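Tidying is still the hard part

November 30, 2023

Every few months I am asked whether a machine can do the chores yet. The question usually comes with a video of an arm folding a towel. My answer has been the same since I began writing this column: a machine can do a chore, in a known room, with known objects, when someone has decided in advance what counts as finished. Most of what we call housework lies outside those limits.

Consider the desk. Clearing a desk is a small job by any human standard. A person puts the bottle at one end, the pens in the organiser, the loose items in a tray, and leaves the plant alone. There is no heavy lifting and very little force control. On paper it suits a single arm with two fingers and a wrist camera. In practice it contains most of the unsolved problems in one square metre.

The first is clearance. A compartment in a desk organiser is open at the front and top but bounded on both sides, and a gripper has width. When the fingers open to release an object they need room to open into. If the object is nearly as wide as the slot, the fingers must go in from above or push from the front, and both of those call for a different grasp from the one used to pick the thing up. People regrasp without noticing. A machine has to plan for it, and many policies still do not. They carry the item neatly to the divider and then press it against the edge until a time limit expires.

The second is what the camera can see at the moment it matters. A camera near the wrist gives a fine view of the target during approach, and then the fingers and the held object get in the way. Flat, pale, slightly glossy surfaces make things worse, as there is little texture from which to judge depth. I would take a scratched workshop bench over a clean white table for most vision work.

The third, and I think the most neglected, is the goal itself. Tidy is a matter of opinion. The Prundimham trials in September used a written rule for each object, and the reported success rate was respectable: over 100 scored runs, the arm placed the item in the specified compartment in most of them. The rules were then relaxed to the sort of instruction a tenant might give, and performance fell sharply. The arm had not become worse at moving things. It had lost its definition of done.

Simulation is where most of this work is now carried out, and reasonably so. The Mohmand desk set, which I have been using this autumn, offers 518 object layouts and costs nothing in breakages. An evening on an ordinary workstation gives more attempts than a month with real hardware. My complaint is with how the results are read. Simulated bottles do not have a sticky ring underneath. Simulated trays are never slightly warped. A controller that has only met perfect surfaces has learned something true about geometry and very little about kitchens.

Even so, the rendered desk is a fair statement of the task:

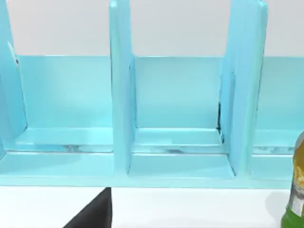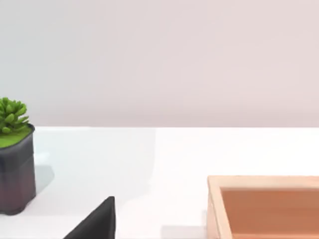 Shop-floor work is further along, and the reason is dull. At the Pamville packing plant the fixtures were changed before the arms arrived. Bins were given wide, sloping mouths, parts were presented in one orientation, and the floor was marked out. The station that used to defeat every demonstrator now runs through a shift with 2 stoppages on a normal day. Credit belongs largely to whoever redesigned the bins. A household will not be rebuilt in this way, although I suspect some furniture makers will try to sell us the idea.

Trokosley, which sells a countertop arm to small offices, has been more candid than most. Its manual lists 25 items the machine will handle and tells the owner to remove everything else. Some reviewers mocked this. I thought it the most useful page in the box, and I would like to see it copied. A short list can be tested, and a buyer can decide whether it is worth the counter space.

For now I would ask three things of any claim that a robot tidies. State how many objects it had not met before. State who reset the desk between attempts, and how long that took. Report the failures by type – missed grasp, blocked release, wrong place – since each points to a different repair. A single percentage tells me almost nothing, and a video tells me less. Until those figures are routine I shall go on putting my own pens away, a job of under a minute that I have never once had to restart.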